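Switching a whole middle school to a new learning platform mid-year, anyone done it?

Posted by Shiela Talavera, 10 Nov 2019 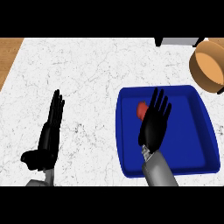
Two robotic hands over a marble countertop (computer rendering).

Hi all, I teach seventh grade science in Culberg and I also got roped into being the "tech lead" for my building (meaning I know where the spare chargers are). We've been on Tinow for our assignments and gradebook since forever. Now the district wants us on Skunside, and they want it done over winter break instead of waiting for August like we all assumed they would!

We have 600 students and 42 teachers. Some of those teachers have years of quizzes saved in Tinow and they are not happy with me, as if I picked the thing. My questions are mostly practical. Do quizzes really move over in one piece? What did you do about grades when the semester was half done? And how did you handle parents who had only just learned the old login? I have a planning meeting coming up and I'd love to walk in with something besides a worried face.

Trinidad Ocampo

Oh boy, yes, we did this two years ago, and we had 700 kids so pretty close to your size. I'm going to ramble, sorry.

Quizzes first. Multiple choice came over fine for us. Anything with matching or a picture inside the question came over as mush, and I ended up retyping most of my map quizzes by hand with the TV on. Ask your teachers to pick the ten or so things they'd cry over losing and move those first. A lot of the old stuff hadn't been opened in years, and once people looked at their own folders they calmed down quite a bit.

Grades: do not try to carry a running grade across. Please don't! We tried it and the weighting was different in the new system, so a bunch of kids went from a B to a C overnight and the phones lit up. What finally worked was closing first semester in the old platform, printing the whole gradebook to PDF, and starting everybody at zero in January. If your semester ends after break (ours did, ugh), ask whether you can keep the old one open for 2 extra weeks just for grades.

Parents were easier than I thought. We sent one sheet home on paper with the login steps on it, nothing else, and had a table at conferences where you could sign in on the spot. The emails got ignored.

Also, ask who is running the training. Ours was a recorded webinar and I don't think anyone in my hallway made it to the end. The after-school drop-in hour with donuts did way more good.

quiambao_dad

Parent here, not a teacher. Just pick one and stick with it. My daughter has had three different apps in three years and I can't keep the passwords straight.

Shiela Talavera

Trinidad, thank you, this is exactly the kind of thing I was after. Our semester does end after break, so I'm going to ask about the two weeks first thing. And I will be stealing the donut idea.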